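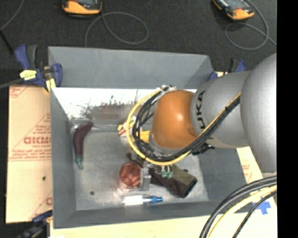
Scuffed gray metal inside a deep bin, with a purple eggplant-shaped piece lying at the left.

What the inside of a used bin looks like

18th February
By the Preseo workshop desk

The shop at Drikberg smells of dish soap and cut metal. It takes up 3000 square feet at the back of a shared building in Pereyra, and most of that is bins, stacked inside each other along the walls with cardboard between them.

The owner has been buying, cleaning and reselling used metal bins for 20 years. She started with two that came out of a bakery that was closing. "I wanted them for potatoes," she said. "Then a neighbor asked where I got them, and I sold him one, and I went looking for more."

Last year the shop sold 1059. Some go to people who store tools or firewood. Others go to schools, print shops and anyone else who needs to keep small things from rolling off a table. She likes sloping walls for that last job. "You drop something round in a bin with straight sides and it ends up in the corner, and then you're digging at it with your fingers. With a slope you can get your hand under."

I asked what she looks at first when a used one comes in. "The floor. Always the floor. The walls can be almost like new and the floor is where it all happened."

Pale patches are usually wear, she said, from things being dragged or set down in the same place over and over. They tend to show up toward the front, where people reach. Dark scratches are a different matter. She runs a fingernail across each one. If the nail catches, the bin gets sanded before it goes on the shelf. If it doesn't, she leaves it alone.

Matte gray finishes hide a lot. Bare metal hides nothing, and customers ask about it more than anything else. "They see a smudge on the shiny part and think it's rust. Half the time it's a reflection of whatever is in the bin. I tell them to move the thing and look again."

Small holes in the floor come up often too. She said people worry about them more than they need to. Some bins are made with a hole for draining, and some have been drilled later by an owner who wanted to bolt them down. She will plug one if the customer asks, but she doesn't do it as a matter of course. "If you're keeping rice in it, sure. For anything bigger than a pea you can forget it's there."

Her cleaning routine is short. Warm water, dish soap, a nylon brush, then a towel right away. She used to let bins drip dry upside down and stopped after one November when a whole row came up spotted. Steel wool is not allowed in the shop. "It leaves bits behind and the bits rust. Then it looks like the bin is rusting, and I get a phone call."

She keeps one line of new bins for people who don't want marks. They are called Giroveck and they come in one size. She sells them without much enthusiasm. "They're fine. They'll look like the others soon enough."

I asked whether color matters to the people who buy from her. She said it does for anyone who sorts or picks things out by hand. A plain gray inside makes purple, green or red easy to find, and she has had customers turn down a white bin for that reason. "I had a lady who kept play food for a preschool. She took the gray. She said the kids could see what they were after."

The potato bins are still in use. One is in her own pantry and the other is under the workbench, full of rags. Neither is for sale, though she has been asked about the one under the bench. "It has a dent the size of a plate. I told him to pick another one."

Contact Preseo | Copyright Preseo, all rights reserved | Back to top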